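From: Maximiliano Urrutia
To: Cleden costume list
Subject: Re: red shorts, sorting before July

Ivana Zapata wrote:
> I have the bag from the Ivoston show at my place and I'm
> starting on the red things tonight. Do you want them folded
> or rolled? Also, are the ones with the white band a separate
> set? The inventory just says "red, 20" and nothing else.

Ivana,

Folded, please. The rolled ones from last year came out of the bin with creases at the waist and we had to steam them before the fitting. Lay each one flat on the couch first, fold it once down the middle, then bring the legs up to the waistband.

The white ones do count as a separate set. Go by the white and don't worry about the shade of red, which has drifted with washing.

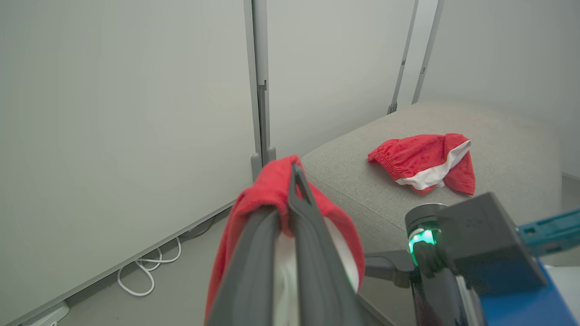 Page last changed: July, 9:20 pm

The red one lying on the light gray upholstery has a broad white band across the middle, so it goes in the banded pile. It still needs a proper fold.

Check the elastic while you're at it. If a waistband has gone slack, set it aside for Tapia and pin a note on it. Six went back to them last time.

The bins are in the Trineck closet, second shelf. Size 8 and up go in the deep one.

Max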